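**August, kitchen counter, afternoon**

Carrying on with the dish layout. Purpose is still the same: settle a standard "after a meal" counter that anyone in the group can put back the same way without asking me.

Changes from the last layout:

- Two colored sets, one toward the left and one further along, with the mugs between them.
- Left set: white bowl on the teal plate. The plate is the Flasten one. The matching Flasten bowl has a chip in the foot and rocks, so the white bowl stays with the teal plate until a replacement arrives.
- Second set: orange bowl on orange plate, both Linder.
- Mugs: light green in front, the gray one behind it.
- Groceries stay along the back wall side. Considered clearing them. Left them, on the grounds that a real counter has them.

Weighed the pieces on the postal scale before starting. The orange bowl is 187 g dry and empty. Scale repeats to 2 g, good enough for this. Did not weigh the groceries.

Mat: the beige one, long side along the counter edge. Without it the plates slide on the white top when nudged from the side. Tried the thin rubber liner first, but it curls at the corners and lifts the rim of whatever is standing on it. Liner is back in the Flotel box, second drawer.

Cutlery is the part that still drifts. "In the bowl" can mean a lot of things. A spoon with a heavy handle tips over the rim; a light one lies against the inside wall and stays. Handle direction also matters more than I had written down. Proposed wording for the layout sheet: state the vessel first, then the piece, then where the handle points. The gold spoon goes with the orange set and the sheet should say so, as it has been turning up in the drawer with the plain ones.

Light: blinds at 70 percent. Glare on the orange rim is still strong at that setting. The glazed pieces will always give some. Next try is the same layout with the blinds shut and the ceiling lamps only.

Side table wiped down with the Alhassan cleaner, one pass, dry cloth after. It leaves no film that I can feel. Keep the stacks off it until they have been scraped, otherwise sauce gets into the joint at the front edge.

Counter and table, same session:
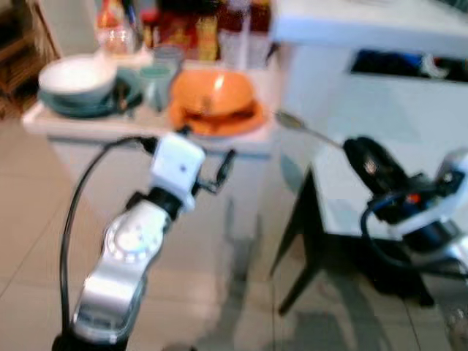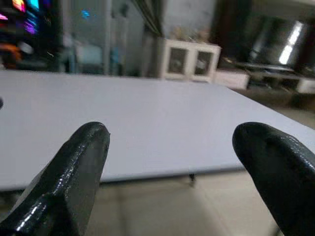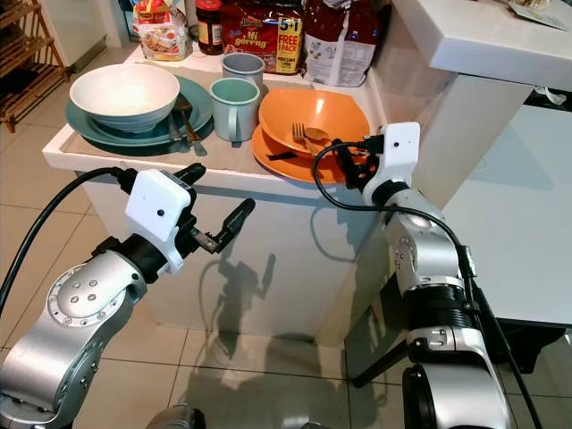
Rinse order, for the sheet: mugs, then cutlery, then bowls, then plates. Stack by size in the rack, no nesting of bowls while wet. The two sets go back in the cupboard on the lower shelf, colored plates together, mugs on the left with handles out.

Consumables: the sponge is finished. Paper towel is down to the last roll. The tally on the inside of the cupboard door passed 2,000 plates handled, so the older glazed pieces are due a check for crazing. Check the plate rims first, then the feet of the bowls.

Open items:

1. Replacement bowl for the Flasten set. Same diameter or the stack height changes.
2. Decide whether knives are part of the standard layout. Current sheet lists them as optional and people read that differently.
3. Mark the mat position on the counter edge. Pencil rubs off at the first wipe; try the white tape.
4. Rewrite the cutlery lines as above and pin the new sheet over the old one.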